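Kitchen Pack-Out Assistant, part-time, Vendwood

Posted 23 September 2023. Reference 1685. Open until filled.

Morken Meals is hiring a part-time assistant for the pack-out side of our kitchen in Vendwood. We cook dinners and lunches for people who get them delivered in reusable containers, and those containers come back to us to be checked and filled again. This job is the part between the cooking and the van. You will not be asked to cook.

## What you would be doing

Most of a shift is spent standing at a table with food storage containers. They are clear plastic with snap-on lids, and each lid has a soft seal running along the rim. You portion food into them, close them, check them, label them and stack them in the cooler. When containers come back, you take them apart, look them over and send them to the dish room or set them aside.
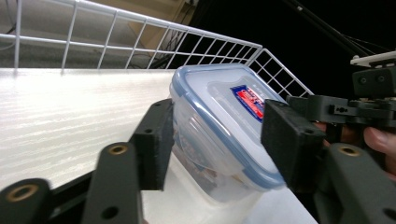
*Photo: Morken Meals, Vendwood*

Your main tasks:

- Portion cooked food by weight. The target weight for each dish is on a card at the station.
- Wipe the rim before the lid goes on. Rice and sauce on the rim are the usual causes of a bad seal.
- Close every latch and press along all the edges. If a latch will not hold, change the lid.
- Put the dish label and the use-by date on the short side of the container, never on the lid. Lids get swapped and the label goes with them.
- Stack by route, heaviest at the bottom, no more than five high.
- Pull the seals out of returned lids for washing and put them back once they are dry.
- Write down what you reject and why. The sheet is on a clipboard by the cooler door.

We have 3000 containers in use and most of them are fine. The ones that are not fine are what you are looking for: cracks in the corners, stained walls, a seal that has stretched, a latch with a white stress line across it. Some clouding of the plastic is normal after a lot of washing and does not mean a reject by itself. You will get a sorted box of good and bad ones to study in your first week, and you can go back to it whenever you want.

## Hours and pay

Shifts run from 6 a.m. to 11 a.m., four mornings a week. Which four depends on the route schedule, and you will have it two weeks ahead. Weekends are shared out evenly among the pack-out crew. There is a paid ten-minute break mid-shift and a meal at the end if you want one.

Pay is by the hour and we will tell you the rate on the phone before you come in, so you don't waste a trip. There is a raise after the trial period, which lasts ten shifts. Pay goes out every two weeks by direct deposit. We supply aprons, gloves and hairnets. You supply closed shoes with a grip sole.
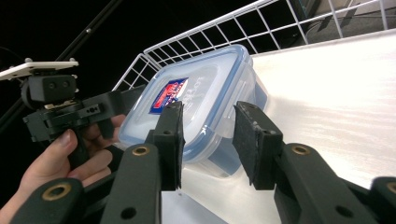

The tables are kept clear except for what you are working on. Phones, cups and keys go in the lockers. At the end of the shift everything comes off, the surface gets washed and sanitized, and the unused lids go back on the rack by size. Please don't skip this even when the vans are late. The afternoon crew starts on the same tables and they do the same for us.

## Who we are looking for

You don't need kitchen experience. We have trained people from warehouses, school cafeterias and retail, and a few for whom this was a first job. You do need to:

- be 18 or older
- be able to stand for a full shift and lift 30 pounds
- be fine with cold hands — the cooler is part of the job
- read labels and allergen cards in English without help
- have a food handler card, or get one within your first month (we pay the fee)
- get to Vendwood by 6 a.m. on your own

Steady attendance matters more to us than speed. New people are slow with the latches and that goes away.

If you have a food allergy, tell us before the trial shift. We handle peanuts, sesame, shellfish, eggs, dairy and wheat in the same building and can't offer a station away from all of them.

## Where it is

The kitchen is at 103 Gilmartin Street, in the low building behind the tire shop. Use the side entrance. The front door is locked until the office opens at nine. There is free parking in the back row only; the spaces near the loading door have to stay open for the vans. Bikes can be locked to the rail by the side entrance.

## How to apply

Call or stop by between noon and 3 p.m. and ask for pack-out hiring. You can also leave a note in the box inside the side entrance with your name, a phone number and the reference number from the top of this ad. A resume is welcome but not required. Let us know which mornings you can't work and the earliest date you could start.

We call people back in the order we hear from them. The first step is a short talk by phone, then a paid trial shift of three hours. Wear something you don't mind getting sauce on.

We expect to hire two people now and one more in February, when the lunch routes are added. If you would prefer the February opening, say so when you apply and we will keep your details until then.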